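# Nanirel two-arm sorting bench: a review, mostly of the invoice

July 10, 2018

Rating: four stars for the equipment, two for the quote, five for whoever designed the bins.

We bought the Nanirel bench to sort salvaged electronics at our Vestness shop. Dead equipment comes in, somebody takes it apart, and the useful bits have to end up with the other useful bits of the same kind. For years this was done by whoever had annoyed Solveig Tangen most recently. She runs the floor and she wanted her people back, so in September we started asking for prices, and I became the person in the building who knows the difference between a payload and a reach. I didn't apply for the position.

If you're here for a spec comparison, Nanirel will send you a very nice one with the competition in gray. What follows is what I would have liked to read before I signed.

## The quote

The quote is one page and it's beautiful. Two arms, two grippers, controllers, software license, installation. There was a line marked "workcell accessories" with a dash next to it. I took the dash to mean included. It means "we haven't thought about this and would prefer that you do."

What the dash stood for, in our case:

- A table. The arms don't come with one. We pushed two white ones together, and you get a seam down the middle. I lost an afternoon to worrying about that seam. The parts go in a tray and have never met it.
- Bins. $38 for the set, yellow plastic.
- A steel tray and a white liner to go in it.
- Spare gripper fingers, $200 a pair. Buy a second pair with the order. We bought ours separately and paid for shipping as if they were coming by private yacht.
- Cameras, mounts, cables for the cameras, and longer cables once you find out where the power is.
- $1,000 for an extra day of the installer, on account of the table not being where the drawing said the table was. The drawing was mine.

Edvin Midtbø, who signs off on anything with a comma in it, asked why the comma had not been on the page he approved. A fair question. I showed him the dash.

## The competition

We also looked at Brerkitz, who wanted to sell us one large arm inside a cage. It was cheaper per arm and it would have needed us to move a wall. They do list every accessory separately, down to the feet, and I thought this petty until I'd bought from somebody who didn't. Ledesma had a used bench available with a nice price and a warranty that had already had its birthday party. Hatem Farouk drove over to look at it and came back with a sandwich and no opinion, so that was that.

## What it's like to live with

The arms are good. I say this with some reluctance after the preceding sections. They sit on either side of the work and come in over the bins from the edges, and they've been polite about each other's space since we set up the zones. Setting up the zones took a week, and the manual allows it one paragraph.

Lovisa Nygård does the programming. Her view is that boards are easy and wire is a punishment. A board has an edge and stays the shape it was yesterday. A harness has opinions. If your parts are mostly rigid, you'll think the demo was honest. If you handle anything with a tail on it (solenoids with leads, little motors, every harness ever made), put twice the programming time in your budget and then don't tell Lovisa how much that is, she'll use it.

She'd also like it known that the narrow fingers are the ones to order. The wide ones are standard and come in a much nicer box.

The bins, again: shallow, cheap, rounded at the rim. Their one vice is that they're shiny, and shiny plastic under ceiling lights gives a camera something to think about. Matte bins exist. They cost more than twice as much and I haven't bought them, on the principle that I'd have to go and see Edvin.

The kind of load we feed it, and where it goes:
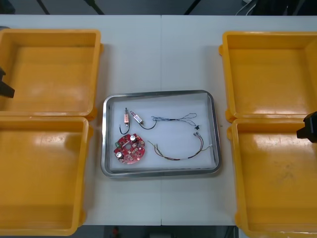 Everything in the tray, bins empty. 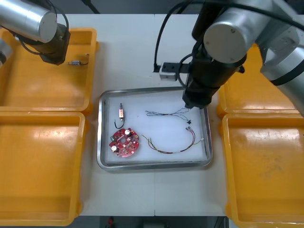
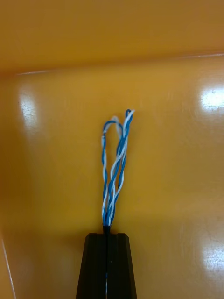 Blue and white wire, held at the tips of the fingers.

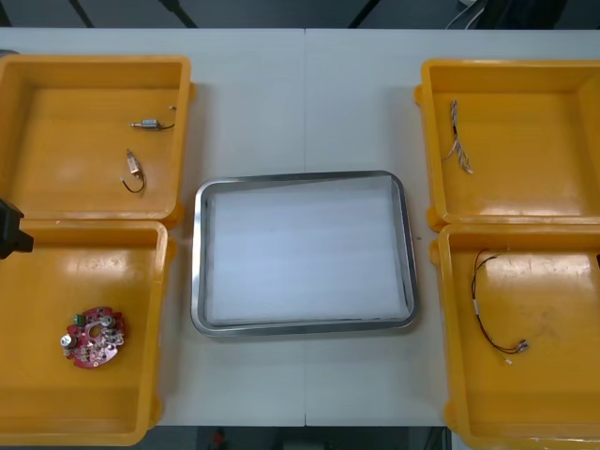

Which brings me to the support contract. It's priced per arm. We had assumed per bench, and the salesman had assumed that we assumed that, and let us. Hjørdis Sjöberg got on the phone and talked them down to one and a half arms, which I believe is a unit Nanirel invented on the call. Ask for it by name.

Support itself is decent. They answer within the day, they know the product, and they've only once suggested turning it off and on. (It worked. We don't discuss it.) Software updates are included for the first year, and after that you're back to a nice clean page with a dash on it, I assume.

## If you're planning one

Take the quote and write your own second page before anybody signs the first. Put the table on it. Put on the trays, bins, liners, fingers, mounts, every cable, and a line for your own people's hours, which we left off altogether and which came to more than the cameras. Measure where the table will stand, with the table standing there.

Leave the fancy feeder for year two. We were offered a vibrating one at a startling price and were told we'd regret going without. A person puts parts in a tray. So far the person has not complained about the lack of vibration.

Ask for a demo with your own parts in it, too. Nanirel brought theirs, a set of machined cubes that could have been sorted by a draft from the door. When Lovisa produced a handful of our harnesses the demo engineer looked at them the way you'd look at a plate of someone else's hair. He did go away and come back with a workable grip, so credit to him.

Would I buy it again? Yes, with the spare fingers and the one and a half arms. Solveig has her people back on teardown, and she's already asking what a second bench would cost. I've told her I'm waiting for the quote.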